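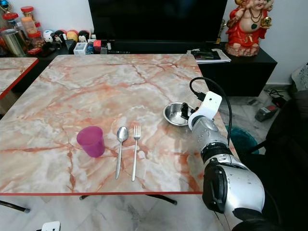 Bravbridge Table Clearing Set
Data card, release 2

Summary

The Bravbridge Table Clearing Set records robot arms handling everyday tableware in lived-in rooms. It was prepared by the Revari group to help answer a narrow question: how far can present machines be trusted with the clearing of a table?

Contents

The release covers 12 tasks, among them lifting a bowl, stacking a bowl on a plate and gathering cutlery. Each task was recorded in six homes. Camera views and joint positions are stored together, with a short written instruction for each attempt. Failed attempts are kept and marked as such.

Known limits

Polished steel remains difficult – reflections disturb the depth estimate, and thin rims leave little margin for the fingers. Washing and drying are outside the scope of this release. Results should not be read as a measure of speed, as operators were asked to work slowly.

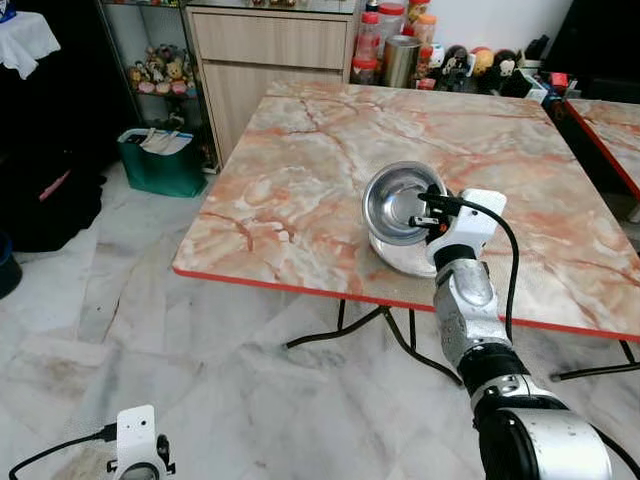 Can a robot trained on this set clear a table without supervision?

Not at present. The Ladefoged baseline completes single lifts well, but a full clearing usually needs a person to step in, most often when one dish rests on another.

Access and upkeep

Files are held on the Bamard server and are open to research users on request. Corrections are gathered through the year and issued each June. Roughly 11 hours of recordings were withdrawn after release 1 owing to timing faults – users of that version should replace it in full.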